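글라스 하나 닦는 데 왜 그렇게 오래 걸리세요, 하고 물었더니 글로리아 파셰쿠(Glória Pacheco) 씨가 한참 웃었다. "빨리 닦으면 얼룩이 남잖아요. 남은 얼룩을 또 닦아야 하고요. 그럼 두 번 일하는 거예요."

글로리아 씨는 동네 골목 안쪽에서 작은 카페 '팔로미노(Palomino)'를 한다. 나는 작년 겨울부터 드나든 손님이고, 사실 이 인터뷰도 커피 얻어 마시려고 시작한 거나 다름없다(죄송해요, 사장님). 그런데 막상 앉아서 얘기를 듣다 보니 녹음기를 끌 수가 없었다! 커피 얘기보다 빵 얘기가 훨씬 길었고, 빵 얘기보다 반죽 얘기가 더 길었다.

발효종에 이름이 있다는 건 그날 처음 알았다. 이름은 '잘로우(Jallow)'. 냉장고 맨 아래 칸 유리병에 산다.

"처음 키운 애는 죽었어요. 여름에 제가 휴가 가면서 밖에 두고 갔거든요. 돌아와서 뚜껑을 열었는데, 아, 그 냄새는 말로 못 해요. 잘로우는 그다음에 친구한테 얻어 온 애예요. 벌써 6년 됐네요."

그 친구가 바로 셰일라 마룰란다(Sheyla Marulanda) 씨다. 마침 인터뷰하던 날 옆 테이블에 앉아 있다가 자기 이름이 나오니까 의자를 끌고 왔다. 셰일라 씨는 집에서만 굽는다고 했다. 팔 생각은 없느냐고 물으니 손사래를 친다.

"저는 새벽에 못 일어나요. 글로리아는 네 시에 일어나잖아요. 저는 네 시에 자는 사람이고요. 그래도 반죽은 밤에 하는 게 좋아요. 조용하고, 전화도 안 오고."

둘이 만난 건 '트리르콧사이드(Trirkotside)'라는 주말 장터에서였다. 글로리아 씨는 잼을 팔았고 셰일라 씨는 손님이었는데, 잼을 찍어 먹어 보라고 내놓은 빵이 너무 딱딱하다고 한마디 했단다. 초면에!

"기분 나빴죠, 당연히." 글로리아 씨가 말했다. "근데 맞는 말이었어요. 전날 산 빵이었거든요. 그다음 주에 셰일라가 자기가 구운 걸 들고 왔는데, 그날 잼이 처음으로 다 팔렸어요."

셰일라 씨는 옆에서 고개만 끄덕이고 있었다. 아주 흐뭇한 얼굴로.

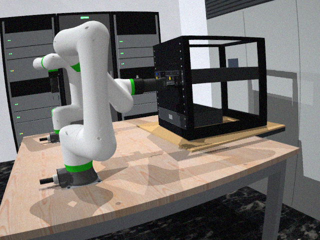
집에서 굽는 사람들에게

나처럼 오븐이라고는 냉동 피자 데울 때나 쓰는 사람도 할 수 있느냐고 물어봤다. 글로리아 씨 대답은 의외로 단호했다.

"할 수 있어요. 대신 레시피 시간을 믿지 마세요. 책에 네 시간이라고 써 있어도 겨울 우리 집 부엌에서는 여섯 시간이 걸려요. 시계 말고 반죽을 보세요. 손가락으로 눌러서 천천히 올라오면 된 거예요. 금방 튀어 올라오면 더 두고요."

셰일라 씨는 물 얘기를 꼭 써 달라고 했다. 처음 하는 사람들은 반죽이 손에 붙는 게 무서워서 자꾸 밀가루를 넣는데, 그러면 속이 빽빽해진다고. 손에 물을 살짝 묻히고 기다리라는 거다. 십오 분만 두면 훨씬 다루기 쉬워진다면서 내 손에다 시범까지 보여 주셨다(반죽도 없이!).

그럼 밀가루는 뭘 쓰냐고 했더니 여기서 둘이 갈렸다. 글로리아 씨는 통밀을 꽤 섞는 편이고, 셰일라 씨는 흰 밀가루에 호밀을 조금만 넣는다. 한 십 분은 둘이서만 얘기했던 것 같다. 나는 그사이에 무화과 빵을 두 조각 먹었다. 겉은 바삭하고 속은 촉촉한데 씨가 톡톡 씹혀서, 녹음 파일에 내가 "음" 하는 소리가 계속 들어가 있다. 지우지 않고 뒀다.

실패한 빵은 어떻게 하느냐는 질문에는 둘이 동시에 대답했다.

"수프에 넣어요."

납작해진 빵은 얇게 썰어 말렸다가 양파 수프에 띄우면 그만이라고 한다. 글로리아 씨는 마늘과 올리브유를 발라 한 번 더 굽고, 셰일라 씨는 그냥 뜯어 넣는다. 탄 빵만 아니면 다 살릴 수 있다고.

11월에 하고 싶은 일

11월부터는 카페에서 저녁 빵 모임을 열 생각이란다. 모임 이름은 '플레킨(Flekine)'. 무슨 뜻이냐고 하니 뜻은 없고 소리가 반죽 치대는 소리 같아서 골랐다고 한다. 플레킨, 플레킨. 몇 번 소리 내 보니 그럴듯하다.

"가르친다기보다는 같이 굽고 같이 먹는 거예요. 오븐이 작아서 많이는 못 와요. 각자 자기 반죽 들고 오면 제일 좋고, 없으면 잘로우 조금 떼어 줄게요."

셰일라 씨도 오느냐고 물었다. 저녁이면 갈 수 있다는 답이 돌아왔다. 대신 설거지는 글로리아가 해야 한다고. 글로리아 씨는 들은 척도 안 하고 아까 그 글라스를 또 닦고 있었다.

나는 그날 잘로우를 한 숟갈 얻어 왔다. 지금 우리 집 냉장고 반찬 칸 김치 옆에 있는데, 아직 이름은 못 지었다. 셰일라 씨가 김치 옆은 안 된다고 문자를 보내서 오늘 저녁에 위 칸으로 옮길 예정이다.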